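Greiferfinger sind Verschleißteile und gehören in den Wartungsplan

12. Januar 2020, Rubrik Standpunkt

Der Wartungsplan unserer zweiarmigen Zelle, intern Dumari genannt, umfasst Getriebe, Bremsen, Lüfter, Kabel und die Pufferbatterie der Steuerung. Die Finger der Greifer kommen darin mit einer Zeile vor: Sichtprüfung, bei Bedarf tauschen. Wer den Bedarf feststellt und woran, steht dort nicht. Ich halte das für einen Fehler, und zwar für einen, der bei Zellen mit starren Werkstücken wenig kostet und bei Zellen mit Textilien viel.

Ein Metallteil mit zwei parallelen Flächen verzeiht eine abgenutzte Fingerspitze lange. Die Klemmkraft verteilt sich, das Teil hat Masse und Kanten, der Greifer meldet eine plausible Öffnungsweite. Dünner Stoff meldet fast nichts. Die Öffnungsweite bei gefasstem Tuch liegt so nahe am geschlossenen Zustand, dass sie sich mit dem Spiel der Führung überlagert. Steht eine Spitze auch nur wenig schief, fasst das Fingerpaar an einer Linie statt an einer Fläche, und der Saum wandert unter Zug aus dem Griff. Im Protokoll erscheint das als Bahnfehler oder als schlecht gewählter Greifpunkt. Gesucht wird dann in der Software.

Unsere Einrichtung beginnt deshalb mit dem Tuch. Nach jedem Eingriff an Flansch, Gehäuse oder Fingern wird ein dünnes rechteckiges Stück Stoff an beiden oberen Ecken gefasst und vor dem Sofa auf Zug gebracht, bis die Oberkante nur noch leicht durchhängt. Die Unterkante bleibt frei über dem Boden. Bewertet werden der Durchhang, die Lage der Unterkante und die Falten am oberen Saum. Laufen sie symmetrisch auf beide Griffe zu, stimmt die Höhe der Werkzeugpunkte zueinander. Ziehen sie einseitig, wird nachgemessen, bevor eine einzige Bahn angefasst wird.
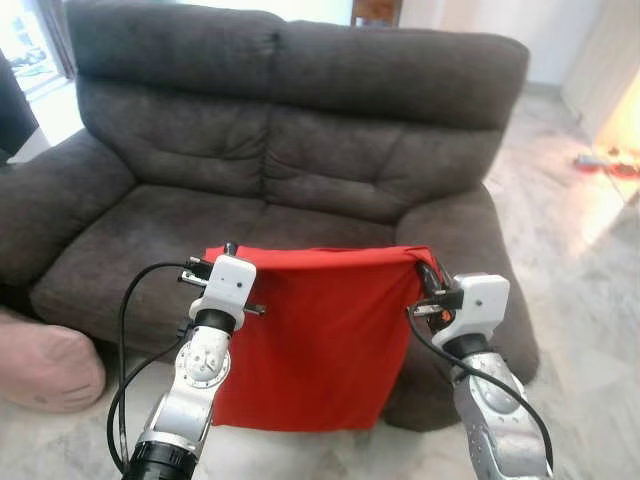 Su-chen Yau hält diese Probe für zu weich, um eine Abnahme darauf zu stützen: Ein Tuch dehne sich, es altere, es hänge bei trockener Luft anders als bei feuchter, und am Ende prüfe man den Stoff und nenne das Ergebnis Kalibrierung. Ein Prüfdorn mit Messuhr liefere eine Zahl, die man in einem Jahr noch vergleichen könne.

Der Einwand trifft zu, soweit er die Geometrie der Arme meint. Dafür benutzen wir den Dorn ebenfalls, einmal nach der Montage und danach jeweils im Juni. Der Dorn sagt aber nichts über die Spitzen. Er sitzt am Flansch, also vor allem, was sich abnutzt. Eine Zelle kann mit dem Dorn einwandfrei vermessen sein und trotzdem jede dritte Ecke verlieren. Genau diesen Zustand hatten wir, und er hat uns mehr Zeit gekostet als jeder Getriebetausch.

Die Zahlen dazu, soweit sie sich aus dem Protokoll rekonstruieren lassen: Der erste Fingersatz lief 1.012 Greifzyklen, bevor jemand die Spitzen unter die Lupe nahm. Auffällig war das Verhalten schon ab Zyklus 604. Dazwischen wurden Anfahrwinkel, Schließgeschwindigkeit und Kameraparameter geändert, jede Änderung für sich begründet, keine davon nötig. Nach dem Fingertausch mussten sie alle zurückgenommen werden. Das ist der eigentliche Schaden. Ein verschlissener Finger ist schnell ersetzt; eine Parametrierung, die den Verschleiß ausgleicht, passt danach zu keinem neuen Teil mehr.

Der Lieferant der Finger, Girex, nennt für unsere Ausführung kein Tauschintervall. Man kann das nachvollziehen, denn die Last hängt vom Material ab. Plüschiger Stoff trägt auf, wölbt sich über den Spitzen und lässt sich auch mit mäßigen Fingern noch halten. Der Verschleiß entsteht dabei trotzdem, er fällt nur nicht auf. Wer seine Zelle vorwiegend mit Fleece betreibt und daraus auf den Zustand der Finger schließt, prüft mit dem gutmütigsten Material, das er hat.

Auf den Flanken unserer Finger finden sich Kratzer, helle Schleifspuren und blank gewordene Kanten. Ich werte diese Spuren als Hinweis auf den Gebrauch allgemein und nicht als Tauschkriterium. Maßgeblich ist die Innenseite der Spitze, und die sieht man im geschlossenen Zustand gerade nicht. Eine Sichtprüfung, die am geschlossenen Greifer stattfindet, kann man sich sparen.
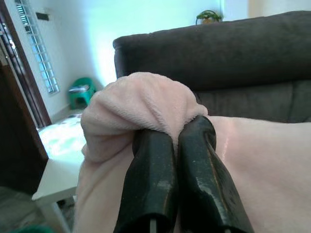 Griff in rosa Fleece, Gebrauchsspuren an beiden Fingern.

Was folgt daraus für die Pflege? Bei uns gilt inzwischen diese Reihenfolge:

Greifer öffnen, Antrieb freischalten, Spitzen innen mit fusselfreiem Tuch abwischen.
Fasern aus Schlitzen und Kerben mit einem Kunststoffspatel lösen, keine Druckluft.
Lichtspaltprobe bei langsam geschlossenem Paar, Ergebnis als Foto ablegen.
Befestigung der Finger mit dem Drehmomentschlüssel prüfen, nicht nach Gefühl.
Leitungen am Handgelenk in beiden Endlagen ansehen, Schlaufe darf nirgends anliegen.
Tuchprobe, erst danach Freigabe.

Der zweite Punkt stößt regelmäßig auf Widerspruch. Druckluft ist bequem und an vielen Arbeitsplätzen vorhanden. Sie treibt Flusen aber in die Führung, wo sie mit dem Fett eine Masse bilden, die das Schließen ungleichmäßig macht. Vlachopoulos hat uns bei der letzten Instandsetzung einen Greifer zerlegt zurückgegeben, damit wir uns das ansehen. Seither liegt der Spatel an der Zelle und die Luftpistole im Schrank.

Zum Prüftuch selbst: Es ist ebenfalls ein Verschleißteil. Franst der Rand aus, verändert sich der Griff, denn lose Fäden legen sich zwischen die Spitzen und erhöhen die Reibung an einer Stelle, die das nächste Tuch nicht hat. Wir führen das Prüftuch mit Nummer und tauschen es nach 70 Proben. Die Grenze ist aus Vorsicht so niedrig gesetzt und lässt sich vermutlich anheben. Ein bereits ausgefranstes Tuch taugt noch für den Dauerlauf, bei dem es auf Fasereintrag gerade ankommt; für die Freigabe taugt es nicht mehr.

Im Dauerlauf zeigt sich außerdem, dass die beiden Finger eines Paares verschieden altern. Einer bleibt glänzend, der andere wird stumpf und hält Flusen fest. Trotzdem werden sie bei uns nur paarweise getauscht. Ein neuer Finger gegen einen eingelaufenen ergibt eine Paarung, deren Verhalten sich in den ersten Schichten laufend ändert, und damit fehlt der Bezug für alles Weitere. 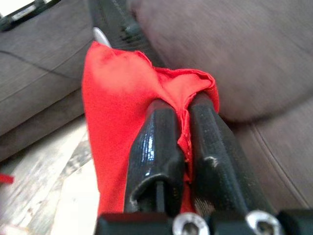 Aus der Leserschaft kam nach der Vorabfassung die Rückmeldung, das sei Werkstattroutine und keinen Meinungsbeitrag wert; im Übrigen überwache das Modul von Stetuvard den Motorstrom beim Schließen, damit erkenne man verschlissene Finger früher als jeder Mensch mit einer Lupe, und der Wartungsplan könne bleiben, wie er ist.

Wir haben den Motorstrom mitgeschrieben, bei beiden Armen, über mehrere Wochen. Er zeigt eine schwergängige Führung zuverlässig an. Eine verrundete Spitze zeigt er in unseren Daten nicht, die Kurve liegt innerhalb der Streuung zwischen zwei Stoffsorten. Wer nur eine Sorte greift, mag mehr darin erkennen. Als Ergänzung ist die Messung sinnvoll, als Ersatz für den geöffneten Greifer und ein gutes Licht reicht sie mir nicht.

Mein Vorschlag für den Plan ist daher eine feste Grenze von rund 1.000 Zyklen je Fingerpaar, unabhängig vom Befund, mit Eintrag der Paarnummer und des Arms. Die Grenze wird zu früh liegen für Fleece und möglicherweise zu spät für dünnes Gewebe. Sie lässt sich korrigieren, sobald genug ausgebaute Paare vorliegen, die man vergleichen kann. Die alten Finger werden deshalb aufgehoben, beschriftet, im Beutel, mit dem letzten Lichtspaltfoto. Für den linken Arm liegt das erste Paar bereits in der Schublade, für den rechten fehlt noch die Paarnummer im Protokoll; sie wird beim nächsten Ausbau nachgetragen.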